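Plantas en el taller: lo que sobrevive entre mesas y virutas

La primera planta llegó a la nave de Karnden en marzo, dentro de una caja de tornillería vacía. La trajo Tineke Hendriks, que se mudaba a un piso sin balcón y no quería tirarla. Hoy quedan plantas en casi todos los bancos de trabajo y hay un turno de riego apuntado en la puerta del almacén.

Karnden es un taller compartido. Se alquila por meses, con llave propia y derecho a usar la maquinaria común. La luz entra por el norte, la calefacción se apaga a las ocho de la tarde y siempre hay polvo en suspensión. Sobre el papel, un mal sitio para cualquier cosa viva.

«El polvo es peor que la falta de luz», dice Silvia Michalík, que tiene el vivero Flaren a pocas calles y pasa por el taller de vez en cuando. Recomienda limpiar las hojas con un paño húmedo cada dos semanas, y más a menudo si se lija cerca. Los productos abrillantadores los desaconseja: dejan una película pegajosa y el serrín se queda encima.

Para un espacio así, Michalík prefiere especies de tronco firme y hojas estrechas. Ocupan poca superficie, crecen hacia arriba y dejan pasar la vista de un lado a otro de la mesa. Las de hoja ancha acaban rotas o dobladas por un codo. Tampoco le gustan las colgantes, que se enganchan en todo lo que se mueve.

El riego ha sido el asunto más discutido. Al principio cada uno echaba agua cuando se acordaba, y la primera planta recibió tres riegos en una misma tarde. Perdió la mitad de las hojas. Ahora riega una sola persona por quincena y los demás no tocan la regadera. Roel Verbeke, encuadernador, propuso además poner un plato hondo bajo cada maceta después de que el agua le alcanzara un pliego de cartón.

El gasto es modesto. Entre macetas, sustrato y un saco de arcilla expandida, el taller ha pagado 83 euros. Una lámpara de cultivo de la marca Skirno costó casi 100 y se usa solo en invierno, en el rincón del fondo.

Queda la cuestión de la mesa. Una maceta quita sitio y hay quien protesta.
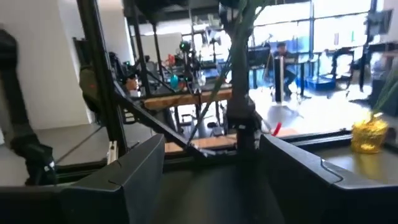 Bart Michiels fue de los que protestaron. Trabaja con piezas pequeñas y necesita la superficie despejada, así que pidió que las macetas fueran al fondo del tablero y nunca delante de las herramientas. La norma se quedó. Los tableros oscuros y mates, dice, ayudan a encontrar lo que se cae, sobre todo si brilla: cualquier cosa dorada o metálica se ve enseguida. En la madera clara tarda más.

Jolien Willems, la última en llegar, ha pedido un esqueje de la planta de Hendriks. Lo tiene en un vaso de agua, junto a la ventana, y piensa pasarlo a tierra cuando las raíces midan lo que un dedo.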